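Jenum 470 Electric Kettle
Section 3: First Use and Everyday Brewing

The kettle is easy to live with once it has been set up properly. Set it up badly and it will tell you so, by beeping, usually at six in the morning.
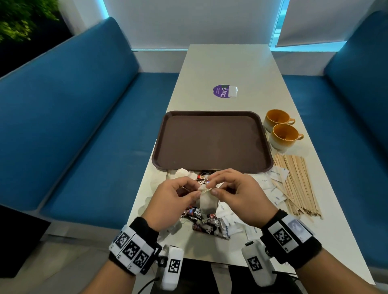
Before you begin, peel the clear film off the display. People have been known to leave it on for years and then write to us about the blurry numbers.

3.1 First fill

1. Place the base on a flat, dry surface with its cord tucked into the channel underneath.
2. Fill the kettle to the MAX line and lower it onto the base until it clicks.
3. Press BOIL. When it shuts off, pour the water down the sink.
4. Repeat once. A faint smell the first time is normal. A strong one the third time is not, and you should stop and see Section 7.

Note: The MIN line is also real. Below it the kettle refuses to heat and shows E2 until you give in.

3.2 Setting a temperature

1. Press TEMP. The display starts at 200 °F, which suits most black teas.
2. Use + and − to change it. Hold either button to go faster than you meant to.
3. Wait three seconds. The number blinks twice and is saved.

Green tea drinkers will want to go lower. Coffee drinkers can do as they like, and generally do.

3.3 Keep Warm

Press HOLD after the water reaches temperature. The kettle keeps it there for 30 minutes, then switches off without asking.

CAUTION: Steam leaves through the spout and the back of the lid. Keep your hand clear of both — the lid button is on the handle for this purpose.

CAUTION: Do not put milk, soup or tea bags in the kettle. The warranty is quite firm on soup.

3.4 Replacement parts

Lid gasket: part 1172
Scale filter: part 483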